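Chapter 5
Where Does Everything Go? Storage and the Rooms We Live In

In this chapter
Why storage fills up no matter how much of it you have
The difference between active, resting and deep storage
How to run a household walk-through
Open shelves, closed doors and the flat surfaces in between
Key words: reach zone, resting storage, landing spot, turnover, dead corner

My first apartment had one closet. It was the kind with a folding door that came off its track if you looked at it wrong, and inside was a rod, a shelf, and a water heater. I kept my coats on the rod, my suitcases on the shelf, and everything else I owned in a row of milk crates along the bedroom wall. I thought this was a money problem. When I had a bigger place, I figured, I'd have room for my stuff and that would be the end of it.

Then I got the bigger place. Two closets, a hall cupboard, a basement locker with my name on masking tape. It took me one winter to fill all of it (I moved in during January, and by the time the snow was gone I was back to stacking things in crates). So I started reading about storage, which led to teaching about storage, and that's how you and I ended up here.

You've already worked through floor plans, light and traffic paths in the first four chapters. All of that was about people moving through a room. Now we get to the things that don't move, or that move so slowly you stop seeing them. I love this part of the course! Students come in expecting a lecture on tidiness, and I promise you won't get one from me. I'm a messy person. You can be a messy person and still be very good at planning storage, the same way you can be a slow eater and a good cook.

5.1 Three kinds of storage

Let's start with some plain terms, because people use the word "storage" for three jobs that have little in common.

Active storage holds things you use every day or close to it. Your mug, your keys, the pan you fry eggs in. Active storage belongs in what we call the reach zone, the band between your hip and your eyes where you can grab something without bending or stretching. Space in the reach zone is the most valuable space in any home, and most of us waste a shocking amount of it. Go look at the shelf closest to your own eye level tonight. I did this while drafting the chapter and found a fondue set.

Resting storage holds things you use now and then: board games, the good tablecloth, a sewing kit, most books. These can sit lower or higher, and they can sit behind one another to a certain extent, so long as you can see enough of the thing in back to remember you own it.

Deep storage is for the once-a-year things and the never things. Holiday lights, tax papers, a wedding dress, a crib you're saving for a sister. Deep storage can be hard to get to. Put a label on it and walk away.

Trouble starts when one kind creeps into the space of another. A cousin of the milk crate problem is what I call a dead corner, where something from deep storage has parked itself in front of active storage and you've begun walking around it. Every home I've visited has at least one. Mine is behind the bathroom door.

5.2 The Prornton walk-through

A few years ago I taught an evening class in Prornton, and we decided to try something I'd only read about. Each student picked a household (not their own, that was the rule) and went through it with a clipboard, opening every door the owner was willing to have opened. They wrote down where things lived, how often they got used, and how far a person had to walk to put them back.

Vimala Pinto took on her aunt and uncle's house and came back with 1,529 items on her list. She'd stopped before the garage. Her aunt, it should be said, didn't think of herself as someone with a lot of stuff, and walking through the rooms you'd probably have agreed with her. Things were put away. What Vimala noticed was the walking. The scissors lived in a desk upstairs, and the wrapping paper, the tape and the mail all lived downstairs, so the scissors spent their life on the stairs.

Thịnh Triệu did a much smaller home, a one-bedroom over a shop, and his notes were mostly on turnover, meaning how quickly things come in and go out again. The owner sold records by mail. Boxes came in on one side of the room and left from the other, and the whole place worked beautifully until a holiday week when the mail stopped. We'll come back to his floor plan in section 5.6, so put a bookmark there.

You'll be doing your own walk-through for the chapter project. Start thinking now about whose home you could borrow for an afternoon. Ask nicely, bring a snack, and don't open the medicine cabinet.

5.3 Open or closed?

If you want to start an argument in a room full of designers, say you like open shelves. Half of them will tell you about dust. The other half will say that a cupboard with a door is a place where things go to be forgotten, and both halves have a point.

I used to be firmly on the side of doors. Yi-chun Ng, who shared an office wall with me at Wuvlow for years, was an open-shelf person to the bone, and she wore me down with a single question: "When did you last read something you couldn't see?" I went home and moved my books out of the hall cupboard. I've read more ever since, and yes, I dust more too.

A fair rule for beginners is to keep resting storage open if looking at it makes you want to use it, and closed if looking at it makes you tired. Books, records and pretty bowls usually land in the first group. Cables and paperwork land in the second for nearly everyone I've met. Kids' art supplies could go either way, depending on the kid and on your wall paint.

One more thing to watch for. A shelf that's meant to be open tends to grow a second life on its top, and that gets a section all its own.

5.4 The top of the bookcase
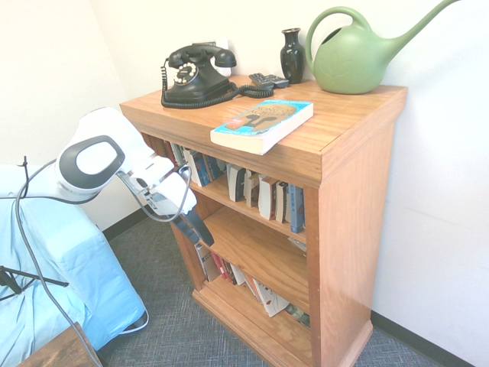
Reading time for this section: 5 minutes

Flat tops collect things. A bookcase is built for what goes inside it, yet its top is often a handy height for setting things down, and whatever gets set down there twice has found a home. A phone and a pair of remotes will settle on a bookcase top very happily, with a vase for company. The books below are resting storage. The top has turned into active storage, and it got there without anybody drawing it on a plan.

We call this a landing spot, and I'd like you to treat landing spots as information. They tell you where people in that household stop, turn, sit down or empty their hands. If you plan a room and leave out the landing spots, the people who live there will make their own, and they'll use your window sill or the lid of your piano.

Hsiu-ying Wu, who went over this chapter in draft, wanted me to add a word on cords, and she's right. Anything with a cord picks its landing spot by the outlet. Check the outlets before you decide where a phone or a lamp should go, and mark them on your sketch in a second color. I can't tell you how many lovely student plans I've graded where the reading lamp would've needed 14 feet of cord across a doorway.

Depth matters too. A deep top invites a second row, and a second row means reaching over things. On a narrow top you get one row and you can see all of it. My own preference is for narrow, though I'll admit I have the kind of elbows that knock over vases.

Try this before you go on
Pick one flat surface in your home that wasn't built to hold anything in particular. Sketch it from above, with the outlets marked. Next to each thing on it, write A for active, R for resting or D for deep. Leave the surface alone for a week and sketch it again. Bring both sketches to class, and please don't clean up first!

Section 5.5 takes us into the kitchen, where landing spots have to share space with heat, water and sharp things. You'll need your floor plan from Chapter 2 and a tape measure.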